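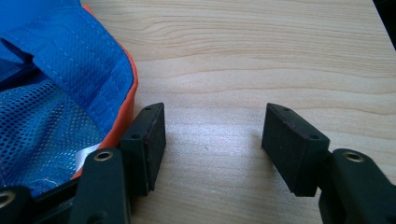
A blue fabric bag on a light-coloured wooden tabletop.

How to prepare and submit donated textiles for the Hutura Community Collection

Updated Nov 24, 2023

These instructions apply to households, schools and small organisations wishing to donate bags, clothing and household linen to the Hutura Community Collection. They replace the earlier guidance sheet. Donors with more than 400 items should not follow this procedure and should instead contact the collections office to arrange a bulk transfer.

Before you begin

Check that your items are eligible. The Collection accepts fabric bags, adult and children's clothing, sheets, towels, tea towels, tablecloths and curtains. It does not accept pillows, doonas, mattress protectors, electric blankets, or any item treated with a waterproofing spray. Single shoes are not accepted. Paired shoes may be lodged at the Issa depot only.

You will need a donation form (Form 248), a pen, a clean table or bench, and enough cardboard cartons to hold the items without forcing the lids. Plastic garbage bags are no longer accepted at either depot.

Step 1. Empty and inspect

Turn out every pocket, pouch and lining. Bags should be opened fully and shaken over the table, with attention to inner seams where coins, receipts and hairpins collect. The collections office holds unclaimed property for one month only and cannot undertake searches on a donor's behalf.

Inspect each item under good light. Minor wear is acceptable, including faded colour, a missing button or a short split in a seam. Items with mould, oil or paint should be set aside for your local textile recycling service.

Step 2. Wash and dry

Wash items according to the care label. Where no label remains, use a cool wash with a mild detergent and omit fabric softener. Canvas and cotton bags should be turned inside out. Dry everything completely. Thick handles and doubled hems hold moisture well after the main panels feel dry, and should be left on the line for a further day in cool weather.

Step 3. Sort

Sort items into these groups:
Group A: clothing
Group B: bags and accessories
Group C: bed and table linen
Group D: curtains and lengths of uncut fabric

Do not combine groups in a carton. If you have only a few items from one group, place them in a paper bag marked with the group letter and lay it on top of the contents of another carton.

Step 4. Fold and pack

Fold clothing flat. Bags should be folded once across the middle with the handles tucked inside. Curtain hooks and rings must be removed; they may be included in a labelled envelope. A packed carton should be light enough for one person to lift comfortably.

Step 5. Complete the form

Enter the number of cartons, the group letters and a contact telephone number. Attach one copy to the first carton and retain the other. Donors requiring a receipt should tick the box at Part 3. Receipts acknowledge the donation and do not state a value.

Step 6. Lodge your donation

Cartons may be delivered to the Issa depot or to the receiving counter at Brarel during opening hours. Both locations will close for stocktake in the last week of December, and cartons must not be left outside during that period.

Enquiries

Questions about eligibility should be directed to Tiina Rissanen, Collections Officer, on extension 1169. Requests for bulk transfer are handled by Heikki Savolainen on extension 2327.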